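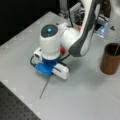
A new helper at the packing hall

In the town of Mekville there is a company with the name Kirelon. It makes craft boxes for schools. In every box there are paper, glue, string and thin sticks, and children build kites and small houses with them.

Before, people put all the sticks in the boxes by hand. A big order can have 3,840 boxes, so you can imagine how tired the fingers were in the evening! Now a robot arm does a part of this work.

What can a robot arm do?

A robot arm is a machine which can bend and turn, a little like your own arm. At the end it has a gripper. The gripper is its hand, but it has no soft skin and not five fingers. It closes on a thing, holds it, and opens again when the computer says so.

For you it is very easy to take one pencil out of a cup. You do not even think about it. For a robot it is difficult. It must know where the pencil is, how far it must go down and how strong it must press. If it presses too much, a thin stick can break. If it presses too little, the stick falls down.

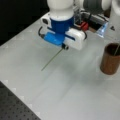 Joana Coelho works at Kirelon for 14 years. In the beginning she packed boxes, and she was a bit afraid when she heard about the robot. "I thought, now they don't need me," she says. But the robot needed a teacher, and Joana knew the sticks better than the engineers. A stick as slender as the green one in the gripper is easy to lose, and she explained to them how she holds such a stick herself – near one end, and never too hard. Today she takes care of the robot. She looks if it works well, and she stops it when something is wrong.

What changed for the other people?

19 people work in the hall. Their hands hurt less now, and they like this. Some of them check the boxes, and some learned to give the robot its tasks on the computer. Not everything is better. Two women say that they had more time to talk when they all sat together at the long table. One man did not like the new work and moved to the warehouse in Rekthorpe.

The people at Kirelon still fold the paper and tie the string by hand. A knot is very hard for a robot. Try it yourself: tie your shoe with only two fingers, and ask a friend to look at the clock. How long did you need?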